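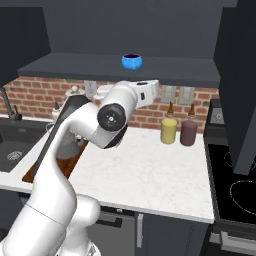 The simulated kitchen, with the arm over the counter and the blue bowl up on its shelf.

Roltgate kitchen automation: progress report to Heltum
5 June 2026
Prepared by Kenza Soliman

Where we are

The arm can now be rehearsed in simulation from start to finish of a shift, and we have stopped doing first attempts on the real counter at Sayce. The crockery budget has noticed. The model kitchen has a marble counter, a brick backsplash, a stove and two squeeze bottles that never need refilling, so the staff consider it a fantasy.

We promised you 5 tasks by this point and have 4. Putting a bowl away, fetching a bowl, moving a bottle and clearing the cutting board are signed off in simulation. Wiping down is late. The arm wipes with great conviction and has no opinion on whether the counter is clean.

The shelf is still the hard part. A bowl sitting up there, right under the wall cabinets, leaves the wrist very little room, and the planner likes to solve this by taking the elbow somewhere a person would be standing. Ghizlane Lahlou has rewritten the approach so the arm comes in lower and slower. In the last batch it completed 52 bowl runs without touching the cabinet. The batch before that I would prefer to discuss by phone.

What it changes for the people

The prep crew was told the arm would save them time. So far it has saved them reaching and given them meetings. Two of the morning staff now spend part of each week with Ghizlane, showing her where things really go, as opposed to where the binder says they go. The binder has lost every argument.

This turned into a real job, and we should pay it as one. I have moved money from the travel line to cover those hours through October and would like your approval after the fact.

The crew's main worry was being sent home early on days the arm works. Roltgate management has agreed in writing that hours stay as they are for the length of the pilot. What happens after the pilot is not in writing. I have asked twice and will ask again.

They also wanted a stop button they could hit with an elbow, hands being full. It's ordered. The supplier's first suggestion was a phone app.

The name

The crew voted to call the arm Lunatico. Please disregard the official name in the grant agreement, as everyone else has.

Next period

Finish wiping. Fit the stop button at Sayce before any real shift. Repeat the bowl runs with the bowl in different spots along the shelf, where I expect our numbers to get worse before they improve. The agreement asks for 99 percent on this task and I am not yet willing to put a date next to that.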